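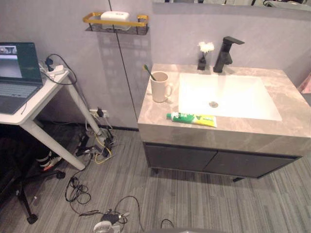

洗面台まわりの話、長くなるのでつなげます

洗面所の小さな片づけについて、しばらく前から書きたいと思っていたのですが、まとまった文章にしようとすると筆が止まってしまうので、思いついた順にぽつぽつ投稿していきますね。お茶でも飲みながら、気が向いたところだけ読んでいただけたらうれしいです。

1
まず告白すると、わたしは長いこと洗面所が苦手でした。台所は好きなんです。鍋を磨くのも、棚の中を並べ替えるのも楽しい。なのに洗面所だけは、朝も夜も用事が済んだらさっと出てしまって、気がつくと化粧水の空き瓶やら試供品やらが、台の上にじわじわ増えている。あの試供品、どうしてあんなに捨てにくいんでしょうね。

2
変わったきっかけは引っ越しでした。前の家では洗面台の横に奥行きのある棚がついていて、それはそれは便利だったのですが、便利すぎて何でも入ってしまったんです。荷造りのとき、奥から旅行用の歯みがき粉が7本出てきました。7本ですよ。旅行なんて年に一度行くかどうかなのに(笑)

3
今の家には棚がありません。鏡の裏に浅い収納があるだけ。最初は途方に暮れて、ワゴンを買おうか、突っ張り棒を渡そうかと毎晩のように検索していました。でも仕事が立て込んで買いに行けないまま日が過ぎて、そのうちに、なくてもなんとか暮らせていることに気づいたんですよね。

4
台の上に出しておくのは、コップと歯ブラシ、それから花をひとつ。うちはそれくらいに落ち着きました。コップは洗面所用のものをやめて、欠けてもいないのに食器棚で出番のなかったマグカップを使っています。持ち手があると洗うときに指がかかって楽なんです。これは本当におすすめです。

5
花については、生花派の方に叱られるかもしれませんが、洗面所に限っては造花でいいと思っています。朝の支度でばたばたしているときに水替えまで手が回らず、しおれさせてしまうたびに申し訳ない気持ちになっていたので。白い花だと季節を選ばないので、衣替えのような気遣いもいりません。ほこりだけはたまるので、ドライヤーの冷風で飛ばしています。髪を乾かしたついでに、ふうっと。

6
掃除の話もしますね。以前のわたしは週末にまとめて、と張り切っては、週末になると疲れて寝ているという暮らしをしていました。今は夜、歯をみがき終わったら、使い終わったフェイスタオルで蛇口のまわりをひと拭きして、そのまま洗濯機に入れてしまいます。専用のふきんを用意していた頃より、ずっと続いています。

7
黒い水栓が欲しいと書いていらした方がいたので、それについても少し。見た目がきりっとして素敵ですよね、わたしも大好きです。ただ、水の跡が白く残るのが気になる方はいると思います。うちのあたりは水滴をそのままにしておくと輪っかの跡がつきやすいので、寝る前のひと拭きはこの跡のためでもあります。固いスポンジでこするのはやめておいたほうがいいです。義母の家の水栓で一度やってしまい、今でも帰省のたびに目がそこへ行きます。

8
排水口は、ためてしまうと気が重くなる場所の代表です。わたしはカレンダーに印をつけるのも忘れる性分なので、「資源ごみの日の前の晩」と決めました。ごみをまとめる流れで髪の毛を取って、古い歯ブラシでくるくるっとして、おしまい。その歯ブラシもそのまま捨てます。歯ブラシの買い替えと掃除がひと続きになったのは、われながらよくできたと思っています。

9
道具のこと。Billitumという小さな雑貨店で買った水切りワイパーを使っています。値段は1,375円。正直、買うときは少し迷いました。似たようなものがもっと安く売っているのも知っていましたし。でも手の小さいわたしには柄の太さがちょうどよくて、カウンターの水をすっと寄せるのが毎晩のささやかな楽しみになっています。道具が手に合うと、面倒が少しだけ軽くなりますね。

10
逆に、買って失敗したものも書いておきます。吸盤でつける歯ブラシ立て。夜中に落ちて、ものすごい音がして飛び起きました。それから珪藻土のコースター。悪い品物ではないのですが、うちの洗面所は風通しがよくないせいか、いつまでも湿った感じが抜けなくて、今は台所で元気に働いています。場所が変われば役に立つものもあるんだなあと思いました。

11
タオルの枚数も、よく聞かれます。うちはふたり暮らしで、フェイスタオルは5枚です。少ないと驚かれることもあるのですが、毎日洗濯機を回すので足りています。雨が続く時期だけ心細くなるので、薄手のガーゼのものを混ぜておくと、部屋干しでも乾きが早くて助かります。ふわふわの厚手に憧れた時期もありましたが、乾かない悲しみのほうが大きかったです。

12
替えるのは毎年1月と決めています。新年に新しいタオルで顔を拭くのが気持ちよくて、子どもの頃、母がお正月の朝に新しい歯ブラシを並べておいてくれたのを思い出します。古いほうは切って雑巾にして、窓や玄関を拭いたら役目を終えてもらいます。

13
お客さまが来るときのことも。以前は慌てて全部かごに放り込んで隠していました。そしてそのかごの中身が、お客さまが帰ったあともずっとそのまま(笑)。今は出ているものが少ないので、鏡を拭いて手拭きを新しくするだけです。4分もかかりません。来てくださる方にも、急に「寄っていい?」と聞かれたときに「どうぞどうぞ」と言えるようになったのが、いちばんの変化かもしれません。

14
とはいえ、いつもきれいなわけではないんですよ。今朝も寝坊して、ヘアピンとくしと飲みかけの麦茶が台の上に出たまま家を出ました。帰ってきて、ぬるくなった麦茶を見てちょっと笑ってしまいました。そういう日は、コップを洗って戻すところまでできたらよしとしています。

15
「家族が片づけてくれない」というご相談もいただきました。うちの夫も、ひげそりを出しっぱなしにする人です。何度言ってもだめだったのですが、鏡裏のいちばん取りやすい段をまるごと夫の場所にしたら、戻るようになりました。わたしの化粧品は一段上に引っ越して、背伸びが少し必要になりましたけれど、まあ、運動だと思って。

16
書いていたら、もう寝る時間になってしまいました。洗剤の選び方も書くつもりだったのに、そこまでたどり着けず……。今使っているものがもうすぐ終わるので、次のを試してから改めて書きますね。みなさんのお家の「洗面所に置いてよかったもの」も、よかったら返信で教えてください。ゆっくりですが全部読んでいます。おやすみなさい。

2019年7月11日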